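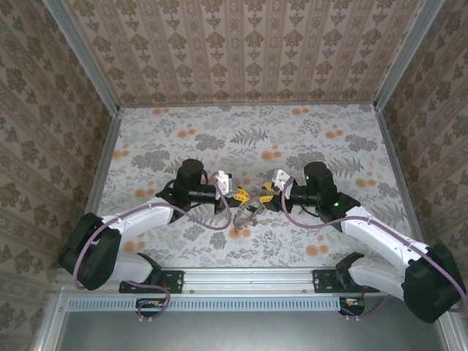 Home | Archive | House | Garden | Contact

Draughts in the back bedroom, part two

The back bedroom was still losing heat in February after I had sealed the skirting, so I went looking for the rest of the leak. The room is 22 cubic metres, on the north side, over an unheated porch. With the radiator off at 10 p.m. it dropped faster than the front bedroom every night I logged it, and the two have the same glazing.

Method first. I closed the door, taped the gap beneath it, ran the bathroom extractor in reverse order to last time (room door shut, loft hatch open, then hatch shut) and went over the walls with an incense stick. Smoke bent at three places: the socket under the window, the pipe boxing, and the join between the ceiling and the chimney breast.

The socket was simple. The back box had been set into a hole cut much too large, and the plasterboard is fixed on dabs with an open cavity behind. I isolated the circuit, took the faceplate off and filled the gap around the box with acoustic sealant. Foam would have been quicker but I dislike foam near cables.

The pipe boxing took most of a morning. The heating pipes come up from the porch through a hole of 55 mm, and each pipe is 15 mm. Whoever did it left the remainder open to the porch roof void. I packed it with mineral wool and closed the top with a ply collar in two halves, sealed at the edges. The collar is screwed, so it can come off again.

The chimney breast I have only half dealt with. The crack runs nearly 200 mm along the ceiling and opens and closes with the weather, so rigid filler is no use. It has flexible caulk in it now. The flue itself is capped but vented, and I have left the vent alone to keep the stack dry.

Results: overnight loss is lower, but I changed two things at once and the nights were milder, so I won't quote a figure yet. The logger needs a colder week. Materials came to £157, most of it the mineral wool, which is only sold by the bale at Stirnell.

Next is the loft hatch, which has no seal of any kind.

Comments (3)

Opoku
Did you check the window board? Mine in Lavstead leaked along the whole back edge.

Mitali Sivakumar
What sealant did you use round the socket? The one I bought shrank within a month.

Istden
Compression seal on the hatch, and fit two catches. One catch lets the far side lift.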